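3.2 Household items and sampling

The survey was done in December in two districts, Mirer and Drarkell. We visited 885 households and recorded 3,445 kitchen and table items – over 500 of them were in daily use for 16 years or more. Metal items were the largest group in both districts. Bowls which are stored one inside the other (Figure 4a) were entered as separate items.

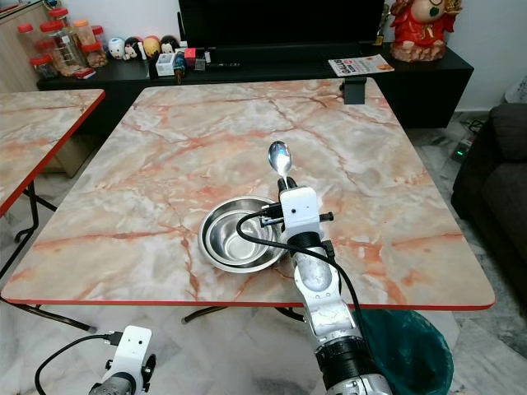
3.3 Reasons for replacement

Respondents gave one main reason for each item they had replaced. For plastic cups the usual reason was a crack or a change of color. For steel spoons and forks, loss was named more often than damage, and this agrees with the earlier Mika study.
Figure 4. Item types in the survey: (a) nested steel bowls; (b) plastic cup, spoon and fork.
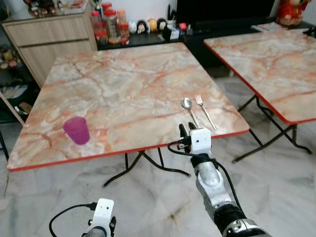

The difference between the districts was small after we controlled for household size. Families in Drarkell kept their items longer, but they also bought more of them second-hand, so the real age is not always known. We therefore used the Frimpong correction for unknown age, as described in Section 2.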